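Students' drawer project reaches 1000 recordings

The robotics club at Tanguy College has passed 1000 recordings in its project to teach a robot arm to open small drawers. The club reached the mark on 18th May, some 40 sessions after it began.

Work with the hand-held grippers and the yellow parts organizer:
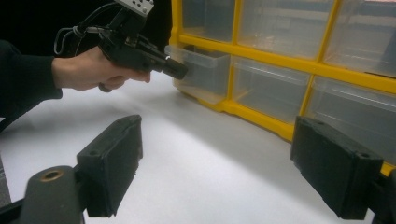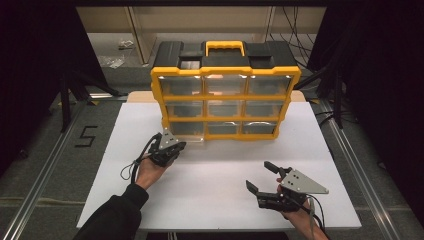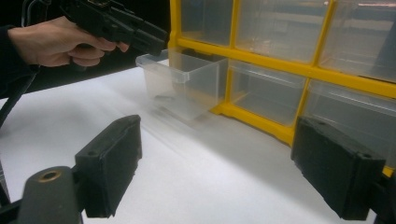 Students work in teams of 2 and swap over when their wrists get tired. The recordings are checked by a second team before they are used for training. Drawers that stick have been the main problem so far, and the club wants more practice with those.

The project, called Demska, will be entered for the Gavow student robotics contest in August. New members can join at any time and need no experience.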